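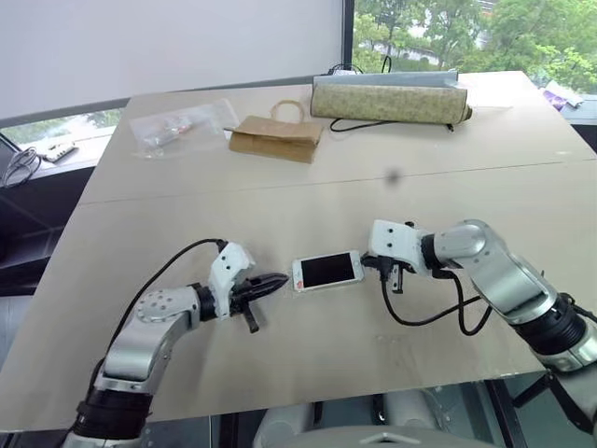 A white smartphone on a beige tabletop, between two robot grippers.

Solveig Westerberg is a broadcast host and oral storyteller from Karnlow, best known for the interview show Tipoki. I've kept up this entry since the show's second season, so forgive me if I run on a bit!

Early life
She grew up over her parents' bakery and read the local paper out loud to customers in line (she told me she did all the voices). Her first paid job was overnight weather at a small station in Urkia, where Ismael Queiroz taught her to cut tape.

Career
Tipoki began as a 10-minute filler between music blocks. The first season ran 41 episodes, mostly with bus drivers, tailors and school cooks, and I still think the one with Rodel Sison — a piano tuner who hates pianos — is the best of the lot. Producer Ramesh Kashyap joined later and stretched the show to an hour. By last July it had reached 241 episodes.

She also tours a solo stage piece, Toletti, about her grandmother's move across the country. I saw it in a hall with 68 seats and cried twice.

Style
Westerberg asks short questions and leaves long gaps. Some listeners find the gaps hard going, and the critic Ayuba Mahama once called them "dead air with good manners." I love them.

Personal life
She lives in Karnlow and sings alto in a community choir.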